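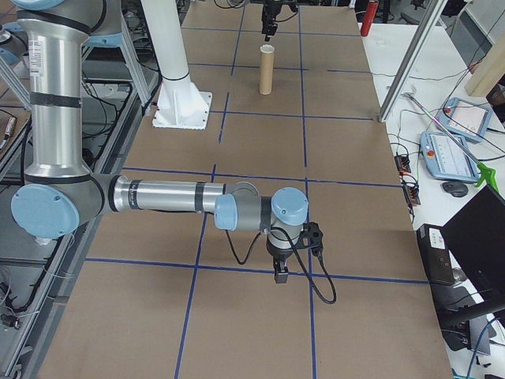
Masri benefit dinner: how are you booking the sponsor tables?

kalunent_books
January 31, 2022
We run the annual dinner for a school supply fund. Gross was 38 tables sold, 291 seats filled. Aneo took a sponsor table at $1580. Meal cost for that table was $995. Our treasurer's report shows the full $1580 as a donation. I think the receipt has to show the split. Opinions?

ledgerline
Split it. The deductible part is the payment minus the fair market value of what the sponsor got, so $585 if the meals are the only benefit. Anything over $75 with goods or services in return needs a written disclosure.

hassanpour_a
Careful. $995 is your cost. Fair market value is what a guest would pay for a similar dinner out, and the two can differ a lot if the caterer gave you a discount.

ledgerline
Fair point. I was treating cost as a stand-in.

kalunent_books
Caterer did discount. I'll ask for the list price.
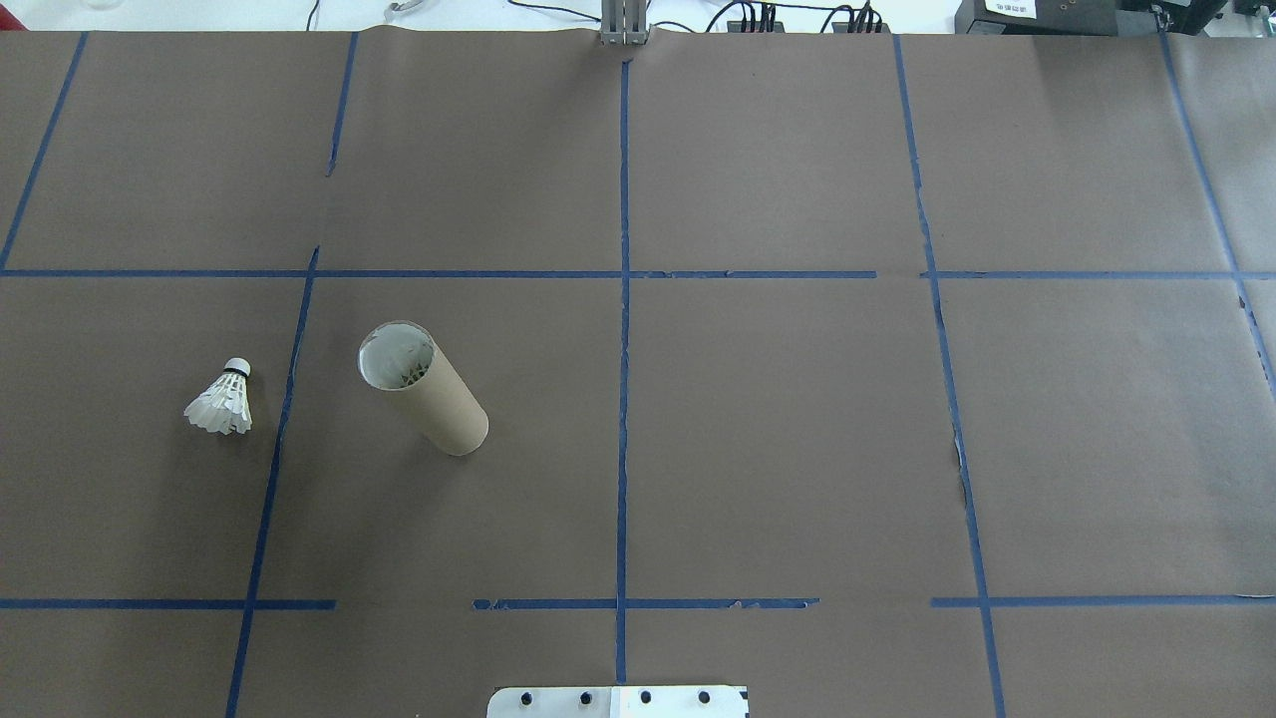

Brown paper and blue tape on the tabletop

tworows
I disagree with splitting at all here. Aneo is a business. If they got their name on the program, they may be writing it off as advertising and the receipt makes no difference to them.

hassanpour_a
How they deduct it is their problem. The disclosure is yours either way. You don't get to guess which line they use.

tworows
We never sent one to a company in October and had no complaints.

ledgerline
No complaints is a low bar.

kalunent_books
Second question. Clultix bought a table and sent no guests. Same receipt?

hassanpour_a
Same, unless they turned the seats down in writing beforehand. Having the right to the meals counts, even with empty chairs. Put the estimate and how you got it in the event folder.

kalunent_books
Nothing in writing from them. Same receipt then. Will redo both letters this week.

Amirhossein Hassanpour (hassanpour_a)
Send the Aneo one after you have the list price.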